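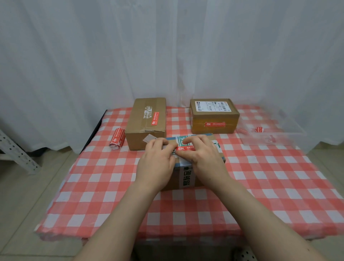 Boxes on the checkered tablecloth.

The Brown Suit

Mr. Somboon came into my shop at the end of September with a suit over his arm and the look of a man returning a library book that had been out since before the library was built. He laid it on the counter, smoothed one sleeve, and told me his daughter was getting married and he would be wearing this.

I should say that I had already heard about the suit. Tristham is a small town, and his daughter's friend Parvathi Nair had been in the week before to have her bridesmaid's dress taken up, and she had talked the whole time through the pins. The suit was brown, she told me. It was from Plerport. It had been to every wedding, funeral and school concert in the family, and his daughter had cried about it in a parked car.

"It's a very good suit," said Mr. Somboon. "It's from Van Hecke."

I turned back the jacket, and there was the label, a little frayed at one corner. My mother used to take me past Van Hecke's windows when I was a girl, on our way to the ferry, and we never once went in. They did beautiful work there. I ran my thumb down the inside of the lapel and felt the canvas move under the wool the way it ought to and hardly ever does now, and I'm afraid that right then I stopped being of any use to his daughter.

"Try it on for me," I said.

He went behind the curtain. There was a good deal of breathing. When he came out he was holding the jacket closed with one hand and the trousers closed with the other, and he stood up very straight in front of the mirror, as people do when they hope that standing straight will take care of it.

"It may have gotten smaller," he said.

"They do that in closets," I told him, which is what my mother always told people, and he was kind enough to laugh.

Now, a jacket like that has cloth put by in the seams, folded away for just this day, and the trousers had a nice generous bit at the back. I could let the waist out. I could ease the side seams. The trouble was that the cloth inside had never seen the sun and the cloth outside had seen plenty, and once I opened it up there would be a stripe down each side as plain as a bicycle lane. I explained all this to him at the counter. I explained it at some length, I think, because the kettle had boiled and clicked off and we were still standing there.

He listened, and then he said, "My wife chose it."

I knew Mrs. Somboon a little. She used to come in for buttons. She would hold one up to the light from the door and then ask me what I'd had for lunch, and she was gone before the winter three years ago.

"She said brown was the color for me," he said. "The man at the shop wanted me in navy. He brought out navy after navy. She just sat in the chair with her handbag on her knees and shook her head at him. He was nearly in tears, Sanne. And then he brought this."

I wrote him out a ticket, number 159, and told him to give me a couple of weeks.

His daughter telephoned that same evening. I had my shoes off already. She was very polite about it. She said that Sem's family would all be in gray, that his uncles were having waistcoats made, and that she wondered, if it wasn't too awkward to ask, whether the suit might turn out to be beyond repair.

I said that I had mended a coat once that a goat had gotten hold of, and so I would have a hard time saying that with a straight face. There was a silence on the line, and then she asked me about the goat, and we got along fairly well after that. But I didn't tell her about the chair and the handbag. It seemed to me that it was his to tell, and I've wondered since if I was right to keep quiet, because it would have saved everybody a bit of trouble.

I worked on it in the evenings. I let out the side seams, and there was the stripe, just as I'd promised. I tried sponging it and I tried leaving it in the window on the sunny side, where it drew a certain amount of comment from the people at the bus stop. Finally I took it up to Hanneke Lambrechts, who has the dye shed out at Willivlow and who taught me half of what I know, most of it by shouting. She turned the jacket inside out and then outside in again and asked me who had been fool enough to put it in a window.

"I was," I said.

"Well," said Hanneke, and put her glasses on.

It was her idea to stop hiding the stripe. She had some braid, a deep coffee-colored silk, left over from a band uniform that never got made, and she laid it down the side seam with her finger and stepped back. Then she laid another bit along the pocket. It looked as though somebody had meant it from the start. We had soup, and she sent me home with the braid in a paper bag and wouldn't take anything for it except a jar of my plums.

The fitting was on a wet afternoon, and Mr. Somboon brought his daughter along. I hadn't known he was going to. She stood by the thread rack with her umbrella dripping on my floor and her mind, as far as I could tell, entirely made up, and he went behind the curtain. Less breathing this time.

He came out and buttoned the jacket. It closed as easily as a book. He turned to one side and then the other and looked at the braid for quite a long while.

"Your mother," he said to the mirror, "would say this is too fancy for me."

"Mom picked that?" said his daughter.

"Of course she did. Who did you think? Me?" And then he told her, about the navy suits and the poor man and the handbag, and he did the head-shaking for her too, with his mouth pressed tight, and it was so exactly Mrs. Somboon over a tray of buttons that I went and found something to do in the back.

When I came out again, his daughter had hold of his sleeve and was feeling the cloth between her fingers.

"Sem's uncles are going to look so boring," she said.

They were married on Sat 12 November, in the rain, and I was invited, which I hadn't expected. I wore my green. Hanneke came as well and told the uncles what was wrong with their waistcoats, and Sem asked her to dance anyway. Parvathi's hem stayed up. Mr. Somboon danced with everyone who would stand still, and some time after the cake he came over to my table with the jacket open and a hand on his stomach, and asked me, quietly, whether there was any more cloth left in those seams.

I told him to come by on Monday.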